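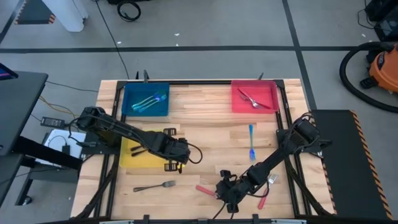
Midtbø Table Words

A word list of what people in Midtbø call the things on and near the kitchen table, collected from speakers of the local dialect and from people who moved to the village as adults. The list has 562 entries from 20 speakers. Each entry is one word or fixed phrase, as one speaker said it, with an English gloss and a note on when the speaker would use it.

Contents of the package

words.csv is the list itself.
speakers.csv has one row for each speaker, with age group and years lived in Midtbø.
audio/ contains 300 short sound clips.
prompts.txt is the list of questions, in the order in which they were asked.
CHANGES.txt tells what was corrected between versions.

Columns in words.csv

id: a number. Numbers are not reused when an entry is taken out, so there are gaps.
speaker: a letter code which matches speakers.csv.
form: the word in our simplified spelling (see below).
standard: the closest word in the written standard, if the speaker agreed that there is one. Empty if not.
gloss: short English meaning.
group: one of cutlery, dishes, cloths, food, furniture, manners.
use: free text. Who says it, to whom, and if it is old-fashioned, childish or rude.
clip: name of the sound file, or empty.
sure: yes or no. "No" means that the speaker hesitated, or that we could not agree on what we heard.

How the words were collected

Signe Berge and Halvard Rustad visited the speakers at home and asked the questions at the table, usually over coffee. We did not show drawings. In the first test, drawings made people give the school word, and when we only asked "what would your grandmother shout for when the soup was ready?" we got much better answers. The questions in prompts.txt are therefore rather long and some of them are a bit strange when you read them without the conversation.

Every speaker was asked the same questions, but the talk was allowed to wander. Words which came up outside the questions are included and have the text "free" first in the use column. Many of the manners entries came in this way. We had only planned a few questions on manners, and it became one of the larger groups.

The speakers who came to Midtbø as adults were asked in addition which local words they had taken over, and which they understand but would not say themselves. Sanaa Abdel Hamid made these interviews, partly in Arabic. Her notes were translated by herself and checked one time more with the speakers.

Spelling

There is no agreed spelling for the dialect. We write it with the ordinary Norwegian alphabet and add only two signs. A capital L stands for the thick l. An apostrophe after a vowel means that the word is said with a falling end where the standard has an extra syllable. We know that this is too simple for phonetic work. If you need exact sounds, please use the clips and not the form column.

When two speakers say the same word with a small difference, both are kept as separate entries. Please do not merge them automatically. Halvard tried this in an earlier version and lost the difference between the word for a dishcloth and the word for a lazy person, and it took us a full Wednesday to put it right again.

Sound clips

The clips are mono WAV files. Each has the word said twice, with a pause between. Refrigerators, clocks and one dog can be heard. We have removed surnames and other private information, but we have not cleaned the sound in other ways. Some speakers wanted to be written down only and not recorded, and their entries have no clip.

Known problems

The age groups are uneven. Most speakers are over sixty, and the youngest grown-ups in the village are hardly represented.

The furniture group is thin. We asked those questions last, and people were tired.

In the food group, the words for flatbread depend much on which side of the river the speaker grew up. We did not ask about this in the beginning, so the side column in speakers.csv is empty in several rows.

The English glosses are made by us and none of us has English as first language. "Ladle", "scoop" and "serving spoon" are probably mixed in places. Corrections are very welcome.

The value "childish" in the use column means two different things: words said by children, and words said to children. We plan to split it.

What the list can be used for

It is made for teaching, for local history and for people who like words. The school in the village has used an early version for a week of project work. It can also be useful for comparing with other dialect lists, if you keep in mind how few speakers there are. Please do not use it to guess where a single person comes from, and please do not use the clips to make artificial voices. The speakers were promised both of these things.

Permission

All speakers have signed a consent form and have heard their own clips. A speaker can ask to be taken out at any time. We then remove the rows and the clips and publish a new version, and we ask you to delete the old one. You may copy and share the list for non-commercial use if you name it as "Midtbø Table Words".

Versions

Version 5 is the present one. It adds the interviews by Sanaa and the sure column. Vilgot Kvam went through all the glosses and corrected the sorting of æ, ø and å, which was wrong in all versions before. The next version is planned for August.

Contact

Questions about the list go to Hedvig Aasen, who keeps the master copy. Please give the id number of the entry when you report a mistake. If you have a word from Midtbø which is missing, write it down as you would say it, and tell us who you heard it from and at what kind of meal.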